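Week 4: Bread before it is bread

Notes to go with Wednesday's lecture. If you missed it, these are a poor substitute, but they will get you through the quiz.

Last week we left off with flour and water sitting together and doing nothing much. Flour holds two proteins, glutenin and gliadin, which ignore each other until water arrives. Then they link up into gluten, a stretchy net that traps gas. Kneading speeds this up. So does waiting, a technique favored by the lazy and by most of the great bakers.

Hydration is the weight of the water divided by the weight of the flour. A dough at 60 percent is polite. A dough at 80 percent will follow you home. Beginners add flour until the dough behaves, and then wonder why their loaf could hold a door open.

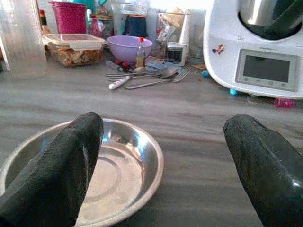 Weigh everything. A cup of flour depends on who scooped it and what kind of morning they were having. Guadalupe Trujillo, who taught this course before me, had 26 students each measure a cup and then read the weights out loud. Friendships suffered.

Yeast. One species does nearly all the work, Saccharomyces cerevisiae, and it has been at it a long time. It eats sugar and gives off carbon dioxide and alcohol. The alcohol mostly bakes away, so please stop asking.

Temperature matters more than the recipe admits. A warm dough rises fast and tastes of very little. A cold dough takes all night and develops acids, which we call flavor once they are in bread. "Let rise one hour" is a guess about somebody else's kitchen.

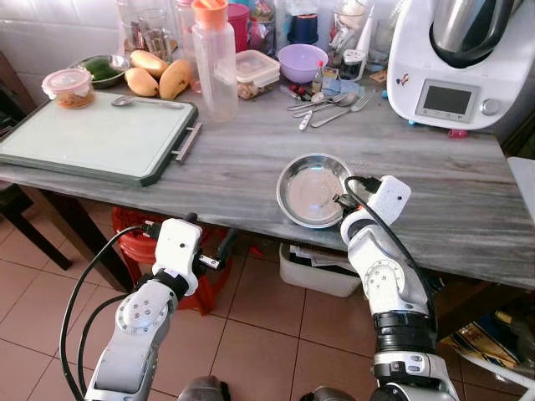
Salt tightens the gluten and slows the yeast. The usual amount is 2 percent of the flour weight. Leave it out and you get a loaf that rises eagerly and tastes like a napkin. There is a long tradition of saltless bread in Tuscany, and the Tuscans have a lot of good ham to put on it.

Baker's percentages: flour is always 100, and everything else is measured against it. Yes, the total goes over 100. Tin-yau Kwok raised this objection last term at some length — bakers remain unmoved.

For next time: read the chapter on starch, and work out the salt and the water for a 70 percent dough made with 200 grams of flour. Show your steps. "It felt right" is not a step.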